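首页　产品　使用指南　售后　联系我们

Prornley 家居养护手册
第四章　小型木柜与抽屉的上油保养

Ririer 木蜡油适合给原木小柜、首饰盒、抽屉柜这一类放在桌上的木器做日常保养。如果您是头一回给木头上油，请放宽心，这件事比听上去容易得多，慢慢来就好，挑一个不赶时间的下午，泡壶茶放在手边（别放得太近，免得顺手把刷子蘸进去）。刷过清漆或贴了饰面的柜子，油吃不进去，请翻到第六章，那里讲的是另一套办法。

4.1 准备工作

1. 室温最好在18℃以上，空气湿度不要超过70%。梅雨季节如果实在等不到好天气，可以提前一晚把房间的除湿机打开。
2. 把抽屉里的东西全部取出来，小零碎另找一个浅盘装着，螺丝和垫片尤其容易滚到桌子底下去。
3. 能拆的拉手尽量拆下来。金属拉手沾了油倒不会坏，只是缝隙里的余油很难擦干净，过些日子会发黏，还会招灰。
4. 准备两块不掉毛的棉布，一块上油，一块收油。旧T恤剪开就很好用，洗得越旧越软和。
5. 用拧得很干的湿布把柜子里外擦一遍，敞开抽屉晾透。木头还带着潮气的时候请不要上油，容易发花。

注意：打开油罐前请先轻轻搅匀，底下的蜡是会沉淀的。请勿用力摇晃，摇出来的气泡会跟着布跑到柜面上。

4.2 打磨

1. 用随套装附送的细砂纸，顺着木纹轻轻走一遍。横着磨会留下细细的划痕，平时看不出来，一上油就全都显出来了，到时候再补救就得从头磨起。
2. 边角处手要放轻，磨两三下便够。棱线一旦磨圆，是补不回来的。
3. 抽屉两侧和底边可以多磨一会儿，推拉会顺滑许多。
4. 磨完用软毛刷把木粉扫净，再拿干布擦一遍。抽屉槽里最爱藏粉，别忘了它。

4.3 上油

1. 先在柜子背面不显眼的地方试一小块，等颜色定下来，看看合不合心意。浅色木头上油后通常会略微变深，这是正常现象。
2. 取5毫升油倒在棉布上，顺着木纹薄薄地推开。一次宁可少，千万不要图省事倒上一大摊。
3. 顺序建议从柜顶开始，再到两侧，抽屉面板留到最后。这样手总有地方扶，不至于按在刚上过油的面上。
4. 静置40分钟，用第二块布把浮油收干净。手掌贴上去不觉得粘，就算收好了。
5. 第二天摸一摸，如果还觉得干涩，可以照样再上一遍。抽屉内部我们不建议上油，气味散得慢，放在里面的纸张和衣料也会跟着沾味。

小心：吸了油的棉布堆成一团会自己发热，严重时可能起火。用完请摊平晾在室外阴凉处，或者浸在水里，再按当地规定丢弃。请将油罐放在儿童和宠物够不到的地方。

4.4 装回与调整

1. 拉手的螺丝先用手拧上，两头都对正了再用螺丝刀带紧。一上来就把一头拧死，另一头往往对不上孔。
2. 抽屉推回去之前，可以在滑槽上薄薄擦一层 Flurnik 蜂蜡块，没有的话，普通白蜡烛也行。
3. 把抽屉推到底，再慢慢拉开一半，来回几次，听听有没有摩擦的声响。哪一侧发涩，就把那一侧再补一点蜡。
4. 柜子放回原处时请留意桌面是否平整。桌子稍有倾斜，抽屉就会自己往外溜，垫一小片软木便好。

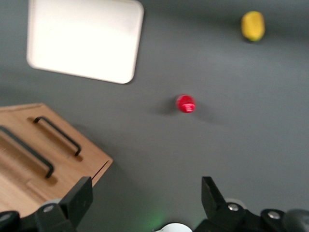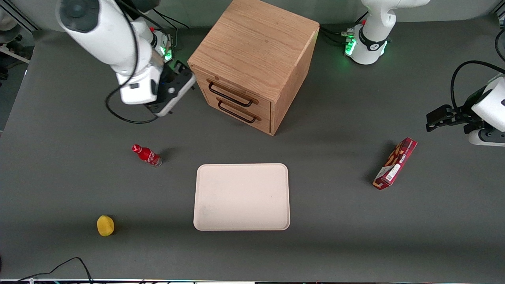
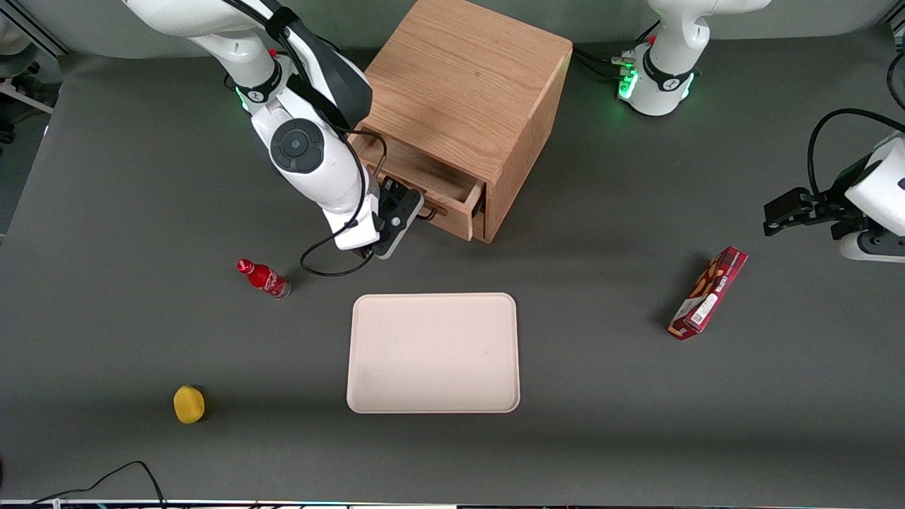 4.5 常见问题与日常维护

柜面上出现白色水印怎么办？
先别急着砂。用干布蘸一点点油，在水印上打圈轻揉，放一夜再看。浅的印子大多能淡下去，要是还在，再用细砂纸顺纹磨掉，重新补油。

油收得太晚，表面已经发粘了，还有救吗？
有的。在布上再倒少许新油，擦在发粘的地方，旧油会软开，趁这时候赶快收干净。我们的木工师傅 Valtteri Niskanen 当年做学徒时也忘过一回，据他说那张凳子现在还在用。

抽屉到了夏天就拉不动？
木头吸潮会胀，这是它的脾气。请先除湿几日，不要急着去刨侧板，不然到了冬天又会嫌松。

平时怎么打理？
干布掸灰即可，偶尔用微湿的布擦一擦，随后擦干。酒精和含氯的清洁剂会把油层带走，请避开。柜子不要紧挨暖气片，也不要长时间晒在窗边，两边受光不一样，颜色会渐渐走成两样。多数家庭一年补一次油就够了，我们习惯放在十一月，赶在暖气烧起来之前。

若柜板已经开裂，请先停止上油，拍下裂缝的位置，连同购买凭证一起寄给售后部的 Melina Sfakianakis。星期日不办公，来信会在下一个工作日回复。

联系我们｜© Prornley 家居养护　版权所有｜返回顶部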